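Why Is It So Hot in the Desert?
A Welton Young Travelers page
February 2021

Many families who travel to a desert for the first time are surprised by the heat. The air can feel like the breath of an oven when the airplane door opens. This page explains why deserts become so hot, why they can also become cold, and how young travelers can stay well during a visit.

What makes a place a desert?

A desert is a place where very little rain or snow falls. Some deserts are sandy. Others are covered with stones, salt or even ice. Because there is so little water, few plants can grow, and the ground has almost no shade.

Water in soil and plants helps to cool the land. When sunshine reaches a wet field, part of its energy is used to turn water into vapor, an invisible gas. In a desert there is hardly any water to do this work, so the sunshine heats the ground instead. The ground then warms the air above it.
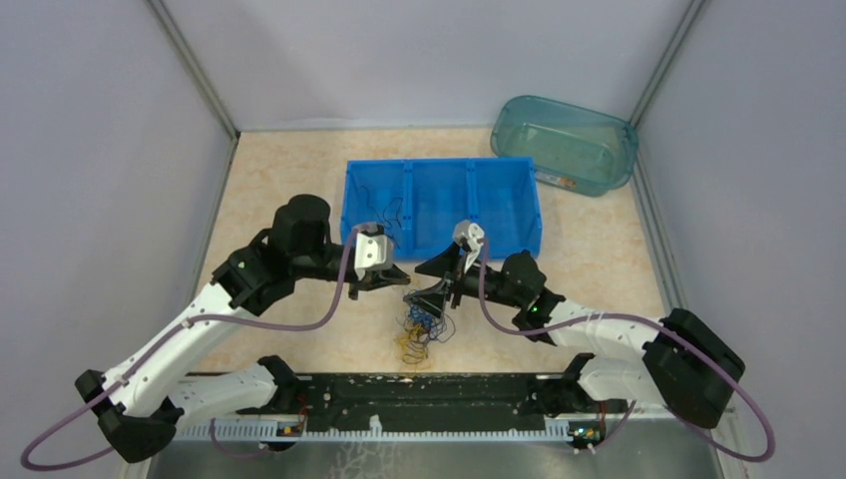 Clouds matter too. They act like a large umbrella during the day and like a blanket at night. Many deserts have clear skies, so the sun shines strongly from morning until evening. After sunset, the heat escapes quickly. Visitors are often told to pack a warm jacket for this reason.

How does the body keep cool?

Your body makes sweat. As sweat dries, it carries heat away from your skin. In dry air this happens so fast that you may not notice you are sweating at all. You are still losing water, and you need to replace it by drinking.

Before you go out

Drink water before you feel thirsty, and carry more with you.
Wear a hat with a wide brim and loose clothes that cover your arms and legs.
Ask an adult to help you put on sunscreen.
Plan walks for the early morning. The Barros Trail is 700 meters long, and families should finish it before the middle of the day.
Tell an adult at once if you feel dizzy, sick or very tired.

What about getting used to it?

People who arrive from a cooler country need time. Over several days, the body learns to start sweating sooner. Rest on your first day, even if you feel excited and want to explore.
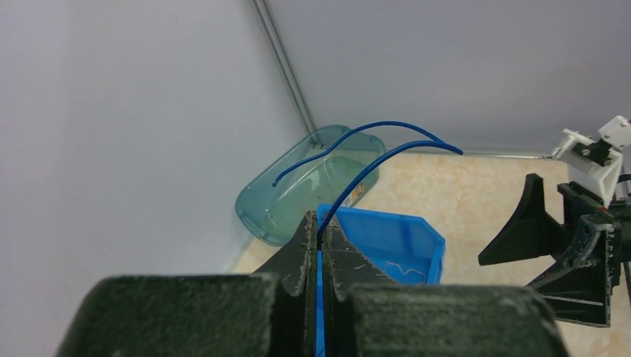

Zlata Pylypenko wrote to us in May to ask whether a cold drink is better than a warm one. She had seen people in hot countries drinking tea and wondered if they knew something she did not. Both kinds of drink give the body water. Choose plain water that is cool enough to be pleasant, and take small drinks often.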